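Audio description at the Cumenwood – anyone tried the new headsets?

Started by balcony_row_g
Jun 29, 2026

So the Cumenwood finally has audio description on regular showings, and I am thrilled! My mom lost most of her sight four years ago and we'd pretty much given up on going out to the movies. We went to the matinee last night's crowd was raving about (the Uniyal one with the lighthouse) and she laughed in all the right places without me whispering in her ear once. You ask at the box office, they hand you a little receiver and one earbud, and you're set. Has anyone here tried it with a louder movie? I'm wondering how it holds up.

tinroof_tess
Oh this is great news, I had no idea! Does it work in both rooms or only the big one?

balcony_row_g
Only the big one for now. The person at the desk said the small room is coming but wouldn't give me a date.

marlow_k
I tried it in April when they were testing, for that space station thing. Gotta be the dissenting voice, sorry. The describer talked right over the score in the docking sequence, and the score is half the reason to go. I took the earbud out after 29 minutes.

Visitación Toledo
marlow_k, are you sighted? Not a dig, I just think it changes what you want from the track. I'm blind and I'd much sooner lose a few bars of music than sit there guessing who opened the door. The Jalura app does leave more room for the music, but you pay for it in detail. Their description of the same movie skipped the whole business with the photograph!

marlow_k
Low vision in one eye, fine in the other. Fair point about the photograph though, I missed that myself the first time.

projector_pete
I love the app. Download the track at home, stick your phone in your shirt pocket, done. No lining up, no sticky earbuds. I've used it at the Stadavcombe theater too and it synced in seconds.
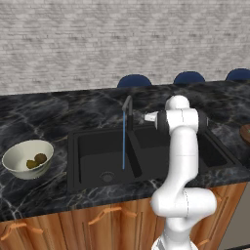 Kitchen sim, arm over by the faucet.

Anyway, my one gripe with the app is the battery. A long movie eats half my phone.

tinroof_tess
Ooh, nice black sink. And same on the battery, I bring a charger now.

Visitación Toledo
Phones are fine until the screen lights up and the row behind you starts hissing. I've been told off 2 times and my phone was face down both times. With the receiver everyone can see what it's for.

Consuelo Vidal
Happy to see this thread! I write description scripts (not for Uniyal, so don't blame me for the docking sequence). The music thing is a real argument among us too. My last script ran to over 1,000 lines and I must have cut a third of what I wanted to say. When there's a gap in the dialogue you're always choosing between the look on someone's face and the song underneath it. Please do write to the distributor when a track annoys you, they pass it on and we read every word.

marlow_k
OK, that makes me feel a bit bad about the earbud. I still think they should've shut up for the docking.

Consuelo Vidal
Ha, you may be right! I'd have gone quiet for the last stretch of it myself.

balcony_row_g
I'm taking mom again next week and we're going to try the app on her phone and the receiver on me, then swap halfway. Will report back – she's already picked the snacks.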